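**Flandside lab approves second bench robot, defers enclosure**

11/10/2023 — The Flandside teaching and analytical laboratory will buy a second bench-mounted robot arm for its glassware handling line, after its equipment plan for the coming year was approved without changes to the main line item. A proposed full enclosure for the cell has been put off until the following budget round.

The arm will be supplied by Dunier, which also supplied the unit now in use. Tavari put in a lower bid on the arm alone, but its price left out the wrist camera, the mounting plate and the controller licence. Once those were added, the two offers were close enough that spare parts decided the matter. A second Dunier arm can share fingers, cables and a teach pendant with the first.

"We priced it as a working station, with everything bolted down and talking to the scheduler," said Josefina Pereyra, who prepared the plan. "The arm is the easy part to quote. The fittings are where the budget usually slips."

Consumables and small fittings are costed separately at $3,474 for the year. That covers replacement finger pads, cork ring stands, bench cloth, joint clips and a stock of round-bottom flasks in the sizes the line is set up to handle. Breakage is budgeted under the same heading. The lab recorded 791 flask transfers on the existing arm in August, most of them with empty glassware, and used that month as the basis for its estimate.

Zhiqiang Yuan, who runs the line, said the August log was also used to decide what the second station should do. Large flasks gave little trouble. Most of the stoppages came from the small ones, where the gripper has to close on a short length of neck without tipping the bulb in its stand.

The new station will therefore be set aside for 50 mL and 100 mL flasks. The first will keep the larger sizes and the bottle work. Splitting the sizes this way means each gripper can keep one set of fingers fitted, and the lab expects to drop the mid-shift changeover, now about 20 minutes of lost time on a busy day.

Joint sizes were a sticking point during planning. The lab's older stock is mixed, and the finger profile quoted by Dunier suits only a narrow range of neck diameters. The plan settles on 19/22 for the small flasks. Odd sizes will go back to the manual benches and will not be reordered for the line. Adapters were considered and dropped, as they raise the grip point and make the flask less stable on the ring.

Work surfaces were reviewed as well. Clear glass on a pale bench gave the wrist camera poor edges to work from, and the lab has moved to dark cloth under the stands. The cloth costs little and will be carried over to the second station. Mellor, which handles integration for the site, has asked that it be pulled flat and fixed at the corners before the camera is calibrated, and that labels and volume markings face the same way wherever possible.
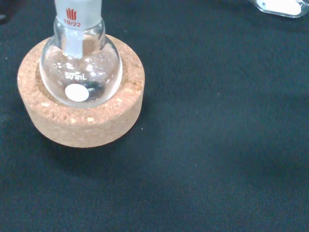
*A 50 mL flask with a 19/22 joint, seated in a cork ring on dark cloth.*

Cork was kept over moulded plastic rings after a short comparison. The plastic rings were easier to wipe down but slid on the cloth when the gripper made side contact. Cork sheds granules and will need replacing more often, and the plan allows for a full change of rings twice a year.

The deferred enclosure would have put both arms behind interlocked panels and let them run at full speed. Without it, the two stations will stay at reduced speed whenever staff are in the room. Yuan said this was acceptable at present volumes, but that throughput would need to be looked at again if the analytical group moved its evening batches onto the line.

Delivery of the arm is expected within 2 months of the order being placed. Mellor has allowed one week for mounting and wiring, and a further week for camera calibration and trial runs with empty flasks. Filled flasks will be added after sign-off, starting with water.

Training is included in the Mellor quote for four operators. Further places will be charged at the day rate. The lab has also asked Dunier for a fixed price on a service visit in the second year — the current contract bills call-outs by the hour, with travel on top — and a reply is pending.

The enclosure quote remains valid until the end of the financial year. Pereyra said a revised version, sized for two stations and with a wider access door, will be put forward in the next round.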